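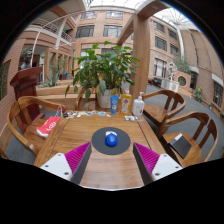 4. First tidying run at the table

Do section 3 (fitting the finger pads) before you start this one. The first run uses one light object and one target, and the gripper is held by hand throughout. The Rorkholm build has been tried on a few target mats, and a plain round one gives the least trouble. Put the mouse on the black mouse pad in the middle of the table, straight ahead of the open fingers, and leave bare wood between the pad and the near end. Bottles and other tall things can stay at the far end.

4.1 Starting position

1. Check that both base plates are screwed down and neither finger rocks when pushed sideways.
2. Open the fingers fully. The ridged faces of the pads must point inwards.
3. Stand at the near end of the table and hold the gripper level, fingertips forward.
4. Start the recorder and wait for 3 short beeps.
5. Keep still until the beeps stop. Moving early spoils the zero position and the run has to be started again.

Note: The Fosero board and the older Verbruggen board give the same beeps. On the Verbruggen board the light stays on afterwards.

4.2 Picking up and moving
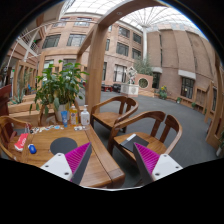
6. Bring the fingers down on either side of the mouse, with the gap centred on it.
7. Close slowly until the pads touch both sides. Stop there. The pads grip well enough without a hard squeeze.
8. Lift by 40 mm, move to the left and lower the mouse on to the wood beside the mat.
9. Open the fingers fully before drawing back. If one pad drags, go back to 3.6 and reset the spring.
10. Return to the starting position and stop the recorder.

Caution: Keep your free hand away from the finger pivots while closing. They will pinch.

Caution: Do not lift anything over 80 g with the printed pivots. Full bottles are too heavy. Use the steel pivots in appendix B.

4.3 Checking the file

Open the run in the viewer and look at the finger width line. It should fall once, stay flat during the move, and rise once. A saw-tooth shape means a loose cable at the width sensor, nearly always at the board end.

If the file will not open, check the card has been formatted as in 1.2. Muchen Xiao keeps a repaired copy of the viewer on the Plirkville workshop machine, in the shared folder.

Pad wear: replace both pads together when the ridges look flattened. The first pair lasted 2,379 closes. Write the new fitting date inside the lid.

Steps 6 to 9 were reworded by Loretta Begay in April. Older printed copies give the lift height in inches.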